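Ticket 2093
Product: Dresel sorting cell, sock module
Site: Plamico laundry, back line
Status: Open
Priority: Normal (customer asked for High)

Summary
Cell does not finish a basket of socks without help. Vendor says the job is "solved." We would like somebody to explain what solved means.

Reported problem
We were sold this on the claim that it could take over the sock table. The job is simple to say out loud. Take a sock from the basket, put it in a free compartment, go back for the next one. A new hire gets it in a minute. The Dresel cell ran it on Friday and stopped 54 times in one shift. Most stops were the same message: GRASP LOST, RETRY 4 OF 4, WAITING FOR OPERATOR. The operator then walks over and does the thing the cell was bought to do.

Log
8:10 – Restarted cell, cleared old faults. First sock went in fine. Second one picked up by the toe, dropped on the table, not noticed by the software. It marked the compartment as full.
8:35 – Remote session with Dresel support. They asked us to use only dark socks on a white tray. We have customers, and the customers own all colors of socks.
9:20 – Tried dark socks only. Better, I will give them that. Still fails when the sock is bunched up, and socks come out of a dryer bunched up.
10:05 – Support blamed the basket. Swapped in the Cirillo basket from the other line. Same result.
11:40 – Support asked if the socks could be laid flat before loading. Asked them who would be laying them flat. No reply yet.
1:15 – Loaded the new grasp file (Grastero 4). Slower. Fewer drops, but it now pushes the sock against the basket wall and gives up.
2:30 – Support proposed teaching by hand: a person holds the grippers, does the job, and the cell learns from that. Agreed to try it.

Hand teaching, first results
1. Set the tray on the left of the table and the basket on the right. Support wants them in the same spots every time, which already tells me something.
2. Work with both grippers over the table and keep your sleeves back.
3. Place one sock per compartment. A bunched one counts as placed if it stays inside the walls, even if it bulges over the top a little. 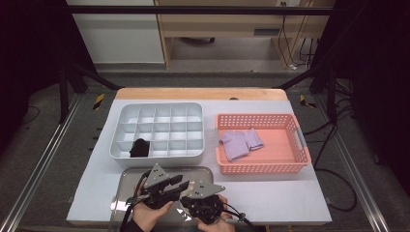

4. Go back for the next sock. A flat one on the basket floor is the hard case, as there is very little to pinch.
5. Save the run and start over. Support says they want 100 runs before they will look at the results.

Comments
Teaching went well, in the sense that a person is good at this. I have no doubt the runs are clean. My doubt is about what happens after we take the person out – and that is the only part we are paying for.

Also, putting socks in compartments is not sorting. Pairing has not come up once in this ticket, and it was on the front page of the brochure.

Vendor reply
"Runs received so far look good. Please continue. Pairing is planned for June."

Next action
Plamico to finish the runs. Dresel to send the pass rate for unattended operation, on mixed socks straight from the dryer, with no one laying anything flat. Back line stays on manual until we have that number. Do not close this ticket.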